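Brondach Returns Hall
Ticket 429: Mixed-goods cell stopping on clear items, staff cover at bin station
Status: Open, waiting on vendor
Opened by: Glenys Ellery, returns floor
Assigned to: Agnese Org, automation support

Problem as reported

The arm at the mixed-goods bin stops and asks for help too often. It handles toys and boxes without much trouble. With clear or see-through plastic it hovers, retries and then throws a "no grasp" alert to the floor tablet. On the early shift in March we had 25 of these before 10:40. Each one needs a person to walk over, acknowledge it and move the item by hand.

When the cell went in, two sorters moved from the bins to the inspection tables. They are now being pulled back to clear alerts, and inspection falls behind. Please advise who is supposed to own the alerts, as it is not in anyone's job sheet.

Agnese Org, first reply

Checked the Jendance logs for the same shift. 89 picks attempted, and the 25 stops match what Glenys has. Most are on tumblers and cups. The grip force settings are the same as at install.

Steps tried

1. Restarted the pick software from the Brelico console. No change.

2. Cleaned the camera cover and reran calibration. Passed. Stops continued at the same rate.

3. Ran a mixed bin with a reddish-brown tumbler, a purple cup, a yellow plush toy and a long blue box, along with some smaller pieces. Everything was laid out with space between the items.

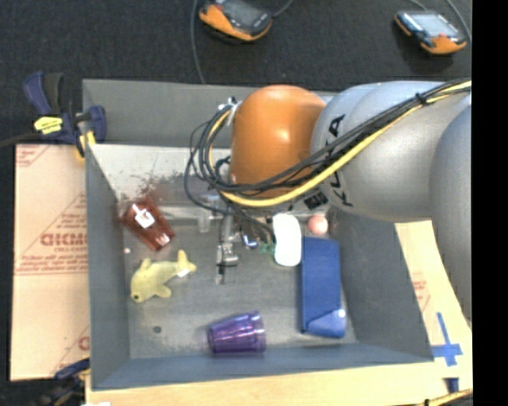 4. Raised the retry limit from 2 to 6. Fewer alerts, but the cycle gets long and the outfeed runs empty. Set back to 2.

5. Sent the logs to Saraç for a look at the detection model. Waiting.

Glenys Ellery

Understood on the vendor. I still need an answer on staffing. The sorters don't mind clearing alerts but they are being measured on inspection counts, and the time at the bin is not credited. One of them has asked to go back to manual sorting full time.

Agnese Org

Talked to the shift lead. Until Saraç replies, clear plastic goes to the manual lane at intake and one person per shift carries the tablet. That person comes off inspection counts for the shift. I have added a line for it on the rota. Tablet login is the shared one, PIN is with the lead.

Leaving this open.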